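July, late

Long day. Writing it down while I still have the order of things straight.

We started the case packing runs on the two-arm table at 8, same task as yesterday. Open case in the middle, things to go in it, lid closed at the end. The first hour was clean. Then the arm on the lid side drifted in toward the hinge while it was supposed to be holding still, and kept pushing. It did not fault. It leaned on the lid until the whole case slid across the table, and I hit the stop button. The status lights had been green the entire time, and that bothers me more than the push did.

Bram was at the far desk and came over. He asked if I had touched the teach controls and I said no. He asked again later in a different way. I understand why, but I had both hands on my clipboard.

We pulled the log. The arm had been told to hold position and it believed it was holding position. The force reading at the wrist stayed flat right through the push, so the limit never tripped. Bram's first idea was a bad offset from the Prellow update we put on last week. Mine was the cable. The one on that arm loops up from the wrist over the forearm, and when the elbow bends far enough I think the loop goes tight and pulls at the connector. We argued about it for a while and then agreed to test both, one at a time, at quarter speed, with me on the button and Bram reading numbers.
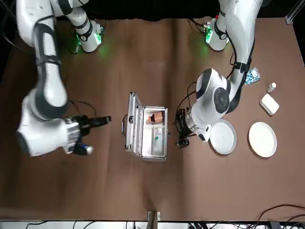

With the old offset file loaded, the drift came back on the second try. So it was not the update, or not only the update. Bram took that well enough. He put the new file back and we left the software alone after that.

For the cable test we powered down, freed the loop, gave it more slack and taped it higher up the arm. It is ugly but it holds. Then 4 slow runs of the same reach with nothing odd in the log. The force reading moved when I pressed on the gripper with a block of foam, which it had not done in the morning. I would call that good news but not proof. Four runs is not many, and the fault took an hour to show up the first time.

The part I keep going back to is the flat reading. A sensor that goes dead should not look the same as a sensor that feels nothing. A real zero is never perfectly still, there is always a little noise in it. If the number has not changed at all in 200 readings, something is wrong and the arm should stop by itself. Bram says that is a small change and he can write it tomorrow. I asked him to do it before any more full speed runs and he agreed. I put that in the fault sheet so it does not get lost.

Called Mondivska about a replacement wrist cable. They have the right length but it ships from Plonard, so it will not be here before next week. I ordered 2, one for each arm, even though the other one has given no trouble. Same part, same age, same bend.

Also moved the tape line on the floor back. Nobody was inside it when this happened, but I have stepped over it myself to straighten things on the table between runs, and so has Bram. New rule is that the button gets pressed before anyone reaches in, even for a second. I wrote it on the whiteboard under the Purba schedule, where we both have to look.

The case has a dent near one corner. I don't know if it was there before today. I should have checked it in the morning and I didn't — adding that to the start-up list too.

Home by 7:30. Reheated the soup. My shoulder is sore from standing over that button all afternoon.

Tomorrow: Bram's check first, then slow runs until lunch. Ask him for the log from the day before yesterday. I want to see if the reading went flat then and we missed it.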